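**Cell 4 stopped after a force-limit fault**

The PC assembly cell at Irkside has been out of automatic mode following a fault during memory insertion. The arm picked a module from the fixture tray, aligned it over the slot and kept pressing after the force limit was reached. The protective stop came late – 214 ms after the limit instead of the permitted 199. No one was inside the guarded area, but one motherboard was scrapped.
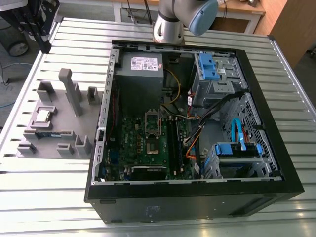 Demalel Automation Group – Assembly Cells Team

Radu Cârstea traced the delay to a filter setting changed with the last controller update. The CPU routine uses the same setting, so both routines are locked out. With the socket bracket raised and the pins exposed, a late stop there would do more damage than a bad memory insertion.

Sheena Innes has restored the old filter value and is repeating the stop test with the case on its side, as in production. The cell needs 3,000 cycles without a late stop before release. Until then:

- Run at reduced speed only.
- Check that the module sits flat in the tray before each pick.
- Do not clear a force fault from the pendant. Call Radu or Javiera Maldonado.

The Momow cell runs the same controller version and should be checked before its next shift. Test logs go to Javiera.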